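Visit to the Prestis furniture workshop and showroom, Ernthorpe
2018-04-07

Six of us went over from Skitevbridge for the open day, by the early train and then the bus up from the station. The bus stops at the bottom of Khokhar Lane and it is a steady climb from there. Anyone who has trouble with hills should ask for the side entrance, which has its own parking.

We were met by Hannelore Grabner, who runs the showroom, and given tea and a name sticker. The visit was in two parts, first the workshop and then the showroom hall. There were 32 visitors booked in for the morning, so they split us up and our half did the workshop first.

The workshop makes small pieces only: side tables, low tables, drawer units, boxes and trays. Abimbola Danladi took us through it. He has been there 20 years and began on the sanding bench. He showed us how an oval top is marked out with a card pattern, cut a little oversize and then brought down to the line by hand. Asif Yousafzai from our party asked why they did not do it all by machine. The answer was that they do for the larger orders, but most orders are for one or two tables and setting up takes longer than the cutting. We also saw the finishing room through a window. No one goes in while pieces are drying.

The offcuts are sold by the bag at the gate. Maham bought two.

After a break we crossed the yard to the hall. It is a working room with furniture in it, more than a shop, and people were busy at several of the tables. The floor is light grey marble and everyone remarked on it. The low furniture shows up well against it. What I liked best was a light wooden oval table, very low, with a dark compartmented box on top holding pink artificial flowers. I would have had the table but not the flowers.

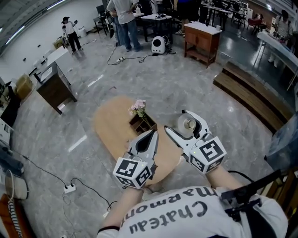 The low oval table in the hall, with the dark side table and its white top further back.

There is a good mix of sizes. The small wooden cabinet with drawers would do beside a bed or in a hallway, and someone had already found it a handy place for a white cup. Along the wall runs a long white table. Amancay Lagos was more taken with the low stepped platform, two steps in plain wood, and asked whether it could be made narrower for her mother's kitchen. Hannelore took down the measurements and said a one-off would take until October.

Prices are not marked on the pieces. You ask for a list at the desk. A dark-wood box like the one with the flowers is 30 pounds and the smallest side table is 60. Delivery to Skitevbridge is extra, and they only come our way when there are enough orders for a full van.

Lunch was soup and rolls in the canteen, included in the ticket. The vegetarian soup ran out early, so go across in good time if you need it. Toilets are by the canteen and there is a step down to them.

We caught the mid-afternoon bus back. Maham Virk has the price list and will lend it to anyone who wants to look through it before the next meeting.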